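Les Haies de Zelwood

Les Haies de Zelwood (titre original : The Hedges of Zelwood) est un essai de l'écrivain gallois Cledwyn Skyrme, consacré à l'agriculture de bocage et à la transmission des exploitations familiales. L'ouvrage compte 203 pages et se compose de 2 parties d'inégale longueur. La traduction française a paru aux éditions Wogan en juillet, un an après l'édition anglaise.

Contenu

La première partie retrace l'histoire de la ferme de Zelwood, domaine d'élevage ovin situé dans la vallée de la Winent. Skyrme s'appuie sur les registres de l'exploitation, tenus par plusieurs générations de fermiers, pour décrire l'arrachage progressif des haies après la Seconde Guerre mondiale, puis leur replantation. Un chapitre entier porte sur le plessage, technique consistant à entailler et à coucher les jeunes tiges afin d'obtenir une clôture vivante.

La seconde partie prend la forme d'un récit de marche. L'auteur suit les anciennes limites parcellaires jusqu'au hameau de Flakgate et s'entretient avec des éleveurs, des arboriculteurs et un meunier. Il y aborde la rotation des pâturages, l'érosion des sols en pente et le prix des terres.
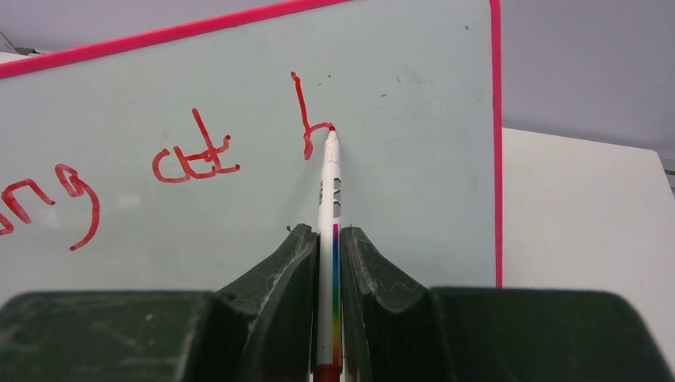

Le dernier chapitre revient sur la reprise de Zelwood par Hywel Morgan, neveu du précédent exploitant. Skyrme y reproduit de larges extraits de leur correspondance, dont une lettre détaillant le coût de replantation de 175 mètres de haie vive.

Style et réception

Le texte alterne passages documentaires et notations personnelles, au présent dans la seconde partie. La critique a généralement salué la précision du vocabulaire agricole et le traitement des archives. Certains comptes rendus ont en revanche relevé des longueurs dans les chapitres consacrés au droit foncier, ainsi que l'absence d'index. L'édition française comporte un glossaire et une carte de la vallée, qui ne figurent pas dans l'édition d'origine.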